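Mitbauer und Testhelfer gesucht: Fahrroboter Trodik

Wir bauen in der Gemeinschaftswerkstatt Feltard an einem kleinen Fahrroboter, der Wohnstraßen abfährt und dabei allein am Bordstein entlang findet. Das Fahrgestell steht, die Motorsteuerung läuft, die Auswertung der Kamerabilder macht uns noch Arbeit. Dafür suchen wir zwei Leute, die regelmäßig mitmachen, und mehrere Helfer für die Fahrtage.

Gefahren wird auf öffentlichen Wohnstraßen mit wenig Verkehr, immer in Begleitung und nur bei Tageslicht. Die Strecken haben Asphalt ohne Markierung, links einen Bordstein mit Rinne und viele Bäume.
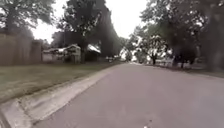
Die Software soll den Fahrbahnrand auf beiden Seiten erkennen. Mit der Betonkante kommt sie inzwischen zurecht. Wo der Asphalt ohne klare Kante ins Gras übergeht, liegt sie noch zu oft daneben, vor allem im Schatten. Für das Training haben wir bisher 2816 Bilder von Hand beschriftet, fast 1000 weitere warten.

Aufgaben für die festen Plätze:
Bilderkennung: Python, etwas Erfahrung mit Segmentierung. Ein Studium ist nicht nötig, eigene Projekte zählen genauso.
Mechanik und Elektrik: Kabelbaum neu verlegen, Kamerahalter versteifen, Akkufach abdichten. Löten und Bohren sollte man können – den Rest zeigen wir.

Aufgaben an den Fahrtagen:
Neben dem Roboter hergehen, den Notaus in der Hand halten, auf Autos und Fußgänger achten, Protokoll führen. Vorkenntnisse braucht man dafür keine. Mindestalter 16, unter 18 mit Einverständnis der Eltern.
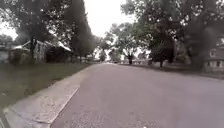 Wir treffen uns sonntags ab 10 Uhr in der Werkstatt, bei Regen wird geschraubt statt gefahren. Wer einen festen Platz übernimmt, sollte bis Juli dabeibleiben können. Bezahlen können wir die Arbeit nicht. Für jeden Fahrtag gibt es 40 Euro Aufwandsentschädigung, für die festen Plätze 80 Euro im Monat, dazu Schlüssel und Werkzeugnutzung auch für eigene Sachen. Material zahlt das Projekt.

Zur Anmeldung reichen ein paar Zeilen: was du schon gebaut hast, an welchen Sonntagen du kannst und welcher Platz dich interessiert. Zettel in den Kasten am Werkstatteingang oder einfach vorbeikommen. Fragen zur Software beantwortet Analyn Padilla, für Mechanik und Fahrtage ist Latrice Kasprzak zuständig.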